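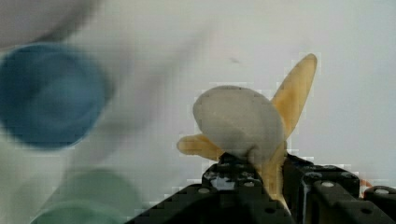

Yellow-orange and gray, with blue and green close by on a white surface.

The case for the colored plate
By Dariusz Kubiak
21 March 2018

White dishes won. Walk through the housewares floor at Nideo and you will find white dinner plates, white side plates, white bowls, and a small shelf near the registers where the colored things go when they are marked down. My wife and I bought into this when we married. We had a full set of white Westach stoneware and we kept it for years, replacing pieces as they broke.

I now think we were wrong, and that most households with children or older relatives would be better off with plastic plates in several colors and sizes.

The usual argument for white is that food looks good on it. That may be true in a restaurant, where somebody else has set the table and somebody else clears it. At home a plate does many jobs before and after the meal. It holds the onion you have cut but not cooked. It holds a spoon. It keeps a bottle from leaving a ring.

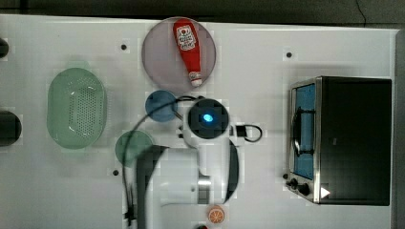 What color is good for

A ketchup bottle on a mauve plate is easy to find, and so is the plate. On a white table a white plate nearly disappears, and I have put my elbow on the rim of enough of them to say so. A small blue plate next to a green one needs no label. In our house blue is for raw things and green is for things that can be eaten. My mother, whose eyes are poor, learned it in one afternoon.

The same goes for colanders. Ours was steel, from Kurek, and it was a good one. It was also heavy when full and it lived at the back of a low cupboard. A light green plastic one, oval and with a raised rim, does the same work for grapes and beans. I would still use metal for a big pot of pasta.

The objection I hear most is that plastic looks cheap. It often is cheap, and I don't see the harm. Drakdale is a town of 2,361 people with one store that sells dishes, and a stoneware plate there costs more than I want to spend on something a six-year-old will carry. Plastic does scratch, and tomato stains it. I throw out a plate when the scratches get deep.

The other objection is that the colors don't match. They don't have to. Mauve, steel blue and sage sit together well enough, and guests have never asked me why the plates are different. They ask where the forks are.

We kept four of the white plates for holidays. They were last out in June.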